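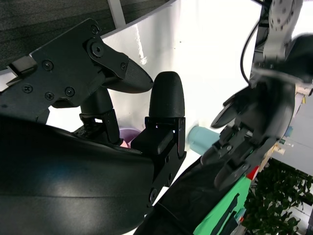
Nic Aodha Gesard Finger Set
Printed fingertips for two-finger grippers
Sold in pairs. Lead time on request.

Tried at our bench by Eoin Gallagher

The Gesard is a bolt-on finger set with a ridged, printed pad. The maker's sheet says it "handles everyday household items without retuning." We have read that line on a lot of sheets. We stock the set because customers keep asking for it, and we ran it for an afternoon before putting up a price.

We fitted it to a two-arm setup and left the grip force at the default. The test objects were cheap and came from a kitchen drawer and a toy bin: a light blue mug, a lavender plate, a striped bun, a pink plush. One grip setting for all of them, as promised.

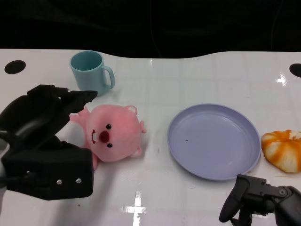 The mug was fine by the handle and poor by the body, where the tips wanted to walk up the side. The plate is the object I would ask any seller to demo. It is shallow, the table is glossy, and a rounded tip has to get under the rim. We managed it 2 times in 12 tries, and I would not build a cell around that.

Soft things went better. The ridges do bite into plush, though a smooth pad from the Kallero range did the same job for less money.
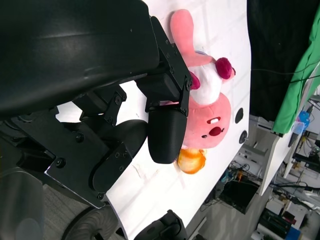 Watch your clearance if you approach from above. The block beside the finger sits low, and it will reach a tall or floppy object before the pad has closed. The sheet has no drawing of this. We asked for one in January and are still waiting.

Fit: Gesard bracket, or Dunia wrist with adapter (not included)
Pad: black printed plastic, ridged
In the box: 2 fingers, hex screws, one key
Part number: 2060
Wear life: not stated by the maker, and we haven't run it long enough to say

Returns accepted if the pads are unmarked. Ask for the loan set first if plates are your main job.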